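Table Service and Clearing – Course Handout
Unit 4: Tray setting, stacking and clearing
Lultbridge course in household and canteen practice
Course leader: Waltraud Hollenstein
Revised July 8, 2018

4.1 Scope

This unit covers the light plastic tableware used in day rooms and small canteens: plates, bowls, cups, and the tray they travel on. Glass and china are dealt with in Unit 6. Students should have read the May handout on washing and drying before starting.

4.2 Terms

Base piece – the widest item in a stack. It sits directly on the tray.
Nested piece – an item that drops inside another of the same shape.
Seated piece – an item that rests on a wider one without dropping inside it.
Free piece – an item that stands on the tray by itself.

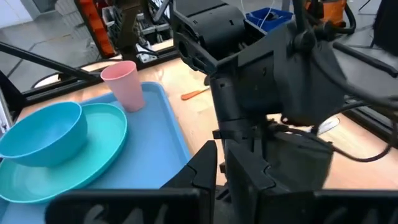 A tray carries best when its heaviest load sits low and the tall pieces have their own footing. Weight gathered over one wide base moves as a single unit when the tray is lifted. Tall, narrow pieces behave differently and tip at a small angle. The sky-blue bowl is seated on the teal plate, and the pale pink cup is a free piece, upright near a corner of the tray. A cup placed inside the bowl would raise the top of the stack and make it harder to see over when walking. The raised rim of a tray stops a sliding piece. It does little for one that is already tipping.

4.3 Order of clearing

1. Scrape leftovers into the waste dish before anything is stacked.

2. Set down the base piece first. Leave a hand's width to the tray rim where space allows.

3. Seat the bowl on the base piece. Check from the side that its foot is flat. A bowl resting partly on the lip of a plate will rock.

4. Fold the table cloth or wiping cloth flat and put it down beside the stack, clear of the lowest dish. A yellow cloth is for tables only. Do not push cloths under a bowl to level it.

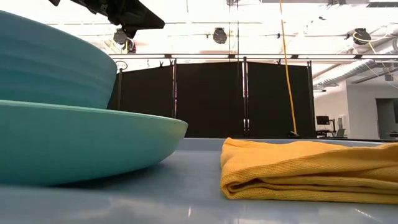

5. Add the free pieces. Cups stand upright, mouth up, and are not stacked more than two high.

6. Lift with both hands at the short ends of the tray. Maximum load for one person in this unit is 10 plates of the Brudula pattern or the equivalent weight.

4.4 Checking a stack

Look at the stack at the height of the tray, not from above. From above, a bowl that is well off centre can still appear to be inside the plate. From the side, the amount of plate rim showing beyond the bowl is easy to compare. 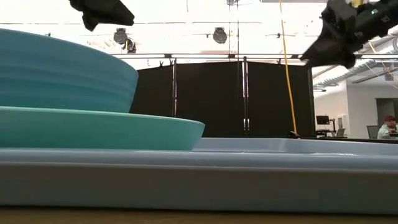
If one side shows much more rim than the other, lift the bowl clear and seat it again. Sliding it across scratches the upper face of the plate, and scratched plastic holds stains.

4.5 Practical exercise

Work in pairs. One student clears a place setting, the other keeps time and records faults. Allow 60 seconds for each setting. A fault is a rocking piece, a cup in a bowl, or a cloth under tableware. Change over after 10 settings.

Record sheets go to Svenja Ortner. Pfister trays are kept on the lower shelf and must be wiped and dried before they go back.

Reading for next time: Unit 5, Trolleys and Lifts, sections 5.1 to 5.3.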